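Search this site Enter keywords Go

The Sofa Always Wins

I own 3 throws, 2 more than any adult needs, and in June I decided to learn to fold them. I had been to a furniture showroom, Ornadeck, where everything soft lay in flat, obedient rectangles, and I came home to a couch that looked like it had been slept on by a committee of dogs. I don't have a dog.

The Ornadeck leaflet says to fold in thirds, lengthwise, and smooth from the middle out. Fine. It doesn't say what to do when the middle moves. My best throw, a white one from Paracha, has the temperament of pizza dough. It goes flat under your palm and creeps back up the moment you reach for a corner.

Upholstery matters more than I'd been led to believe. A slick leather seat lets the blanket slide off by dinner. Gray woven stuff with a bit of tweed about it grips nicely, hides crumbs, and makes anything pale laid next to it look cleaner than it is – a service I've come to rely on.

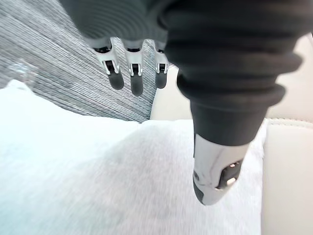

I timed myself, which was a mistake. My first decent fold took about 39 seconds, and it lasted until I sat down. The Huvik catalog, all 451 pages of it, shows throws draped over one arm of the sofa "casually." I have tried casually. Casually takes me four attempts and a step back to the doorway to squint.

These days I fold the white one once, lay it on the seat, and leave the other two in the closet, where they can be any shape they like.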